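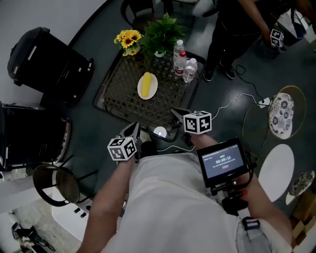
A low coffee table with a dark frame and a dark woven lattice top.

FOR IMMEDIATE RELEASE

Jillwood opens a second workshop for woven furniture, and this one has parking

JILLWOOD REPAIRS, 643 Prorna Avenue. Hi, I'm Florante Estrella, and I fix woven furniture for a living. Chairs mostly, plus coffee tables, porch swings, headboards, the odd laundry hamper with a hole in the side. I'm writing this press release myself (my sister read the draft and took out a whole paragraph on glue), and the news is that Jillwood is opening a second shop in December, in the old Hartono shoe store on Prorna Avenue.

If you've been to our first place, you know why I'm so happy. It's up a flight of stairs. People have carried rockers up those stairs, and sofas, and one time a wicker baby carriage that wouldn't make the turn at the landing, so I repaired it right there on the landing while folks stepped over me. The new shop is at street level with double doors and a parking lot in back. You can pull right up!

Last year we took in 693 pieces. That's a record for us, and a lot of them sat in line much longer than I wanted. When I started out, the work was nearly all cane seats from dining chairs. Now it's every kind of thing, a good deal of it outdoor furniture in synthetic weave, and I've had to learn a new set of tricks. Natural cane likes a soak before you work it. The synthetic strand doesn't care about water at all but it hates being bent sharply in the cold, so we'll have a heated bench for that in the new shop. I've wanted one for years.

What we'll do at Prorna Avenue

Seats and backs, hand caned or with pressed sheet cane. Rush seats. Table tops and side panels in open or closed weave. Loose wraps on legs and arms. We'll also reglue wobbly joints while a piece is in, if you ask for it when you drop off. We don't do upholstery, and please don't bring me a recliner, I'll only feel bad sending you home with it.

Pricing stays the same at both shops. A standard pressed cane seat is $74, and that covers taking out the old spline, which is the part everyone tries at home with a butter knife. Please don't. The groove gets chewed up and then I have to fill it before I can start. Everything else is quoted when we see it, and quotes are free.

Who you'll meet

Brijesh Sachdeva is running the new shop. He's been at the bench beside me for a long time and he's faster than I am at seven-step caning, although I'd argue my corners are neater. Châu Lương is coming on full time for the synthetic work and for color matching, and that second job is harder than it sounds. Brown strand comes in more browns than you'd think, and every one of them fades differently on a sunny deck.

"I'm excited to have a window," says Brijesh. "You want daylight when you're matching an old seat to a new one. Upstairs we've been walking chairs out to the sidewalk to check."

Classes, finally

You've been asking for classes forever and we never had the floor space. Now we do. The back room is 400 square feet, and Nkrumah Annan, who taught me to do rush seats in the first place, has agreed to come out of retirement to teach it. The first class is a small footstool, start to finish, and you take it home. No experience needed, but wear clothes you don't love. Wet rush leaves marks.

After that we'll see what people want. I'd like to do an evening where you bring in your own broken thing and we help you figure out what it is. So many people come in saying rattan when they've got paper cord, or wicker when they mean rattan (wicker is the weaving, rattan is the plant, I say this in my sleep). It matters when you're buying materials, and you can waste good money on a roll of the wrong stuff.

A little advice while I have you

Dust woven table tops with a soft paint brush instead of a rag, which snags. Put a tray under anything with a hard little foot, like a lamp or a plant stand. If one strand pops up, don't trim it flush! Leave it long and bring it in, because we can often tuck it back and you'll pay for a few minutes instead of a new panel. And keep cane chairs away from the heating vent in winter.

Opening day

Doors open at 9 a.m. and there'll be coffee. Press folks are welcome to come a bit earlier, at 8, while the benches are still tidy. I'm glad to talk, show you the work, or let you try a few rows yourself on a practice frame.

About Jillwood

Jillwood Repairs restores and reweaves seats, tables and other household furniture for homes, restaurants and porches all over the area. The original upstairs shop stays open.

Press contact: Florante Estrella, at either shop. Leave a message and I'll call back when my hands are dry.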